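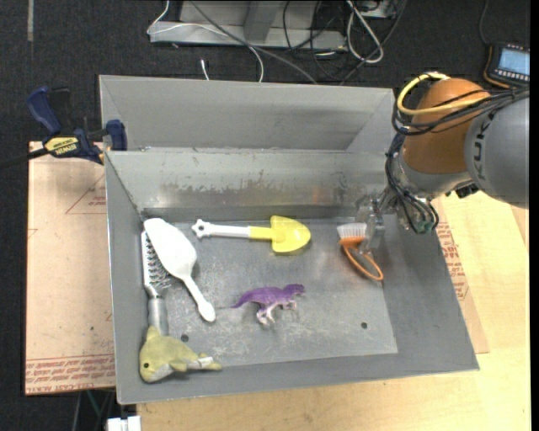 Toy shovel and plastic scoop in a gray metal bin.

Shop > Engineering History > Facsimile Drawings > Pletanura Aqueduct

Pletanura Aqueduct: Working Drawings, Facsimile Folio

3 min read

The Pletanura folio reproduces the surviving contract drawings for the masonry aqueduct that carried water across the Grullo valley in the nineteenth century. It contains 13 loose sheets, printed at the size of the originals, and a stapled booklet of notes. The set is published by Cidetti and is intended for reading rooms, teaching collections, and researchers who need to take measurements from paper.

The originals were drawn in ink on linen-backed paper and colored by hand. Gray wash marks dressed stone, pink marks brick, and yellow marks timber centering. These conventions have been kept. Stains and fold lines are reproduced as they stand, except on sheet five, where a dark water stain covered the springing dimensions of the second arch. On that sheet the stain has been lightened, and an uncorrected version is printed on the back.

Contents

Sheets 1 and 2: general plan and longitudinal section
Sheets 3 to 7: piers, foundations, and arch centering
Sheets 8 to 10: channel lining, sluices, and overflow
Sheets 11 and 12: inlet house, elevation and plan
Sheet 13: amended foundation detail for the east bank

The amended detail on sheet 13 is the only record of the change made after the first trial pits met soft clay. It shows wider footings and a row of timber piles that do not appear on the general section. Readers comparing the two should work from sheet 13 — the general section was never redrawn.

Booklet

The notes run to 69 pages. They include a transcription of every inscription, a glossary of the masons' terms, and a conversion table for the local foot used by the surveyors. The contractor's bill of quantities is printed in full, with arithmetic errors left in place and marked in the margin. No general history of the waterworks is given.

Paper and case

Sheets are printed on uncoated, acid-free stock and supplied flat in a Carré portfolio case with cloth ties. The case should be stored horizontally. It will not stand upright on a shelf when full, and the larger sheets will bow if it is leaned against a wall.

Scale

A printed scale bar appears on each sheet. Check it with a steel rule before taking dimensions, as paper changes size slightly with humidity. Drawings supplied as digital files should be measured from the bar only.

Ordering

The folio is sold complete. Replacement sheets can be ordered singly by customers who already hold the set. Orders placed in December ship the following month. Libraries may request an invoice at checkout, and returns are accepted if the inner wrapper is unopened.

Filed under: Waterworks & Canals, Printed Sources, Large Format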